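Grenside bag swap is back on 2nd August

I've been waiting for this one all year! The Grenside bag swap returns to the old Rillport hall on 2nd August, and if you've got totes breeding in a closet like I do, now's the time to dig them out. Last December's swap moved over 700 bags, and Rekha Unnithan, who runs it, is hoping for 900.

I started sorting on the spare mattress last night. The big white tote with black handles is going, and so is the pink canvas one with the doodles all over it (hearts, flowers, eyes with lashes, I'll miss it). The little cream bag with the brown leather strap I keep picking up and putting back. It still has a folded blue cloth in it. 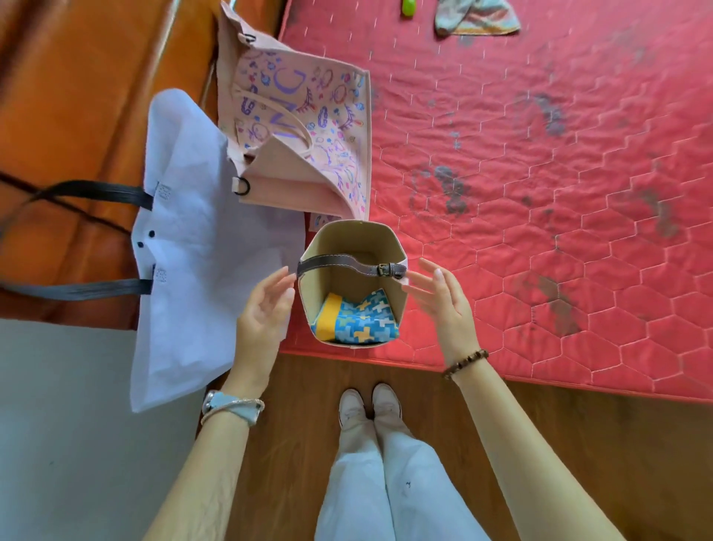
How to join in

Bring clean bags with the pockets emptied, and you'll get a token for each one. Doors open at 2, and Rekha says the first 300 people get a free raffle ticket. Anything left over goes to the Duvby thrift store. Small mending jobs are welcome too, there'll be a table for straps and buckles by the door.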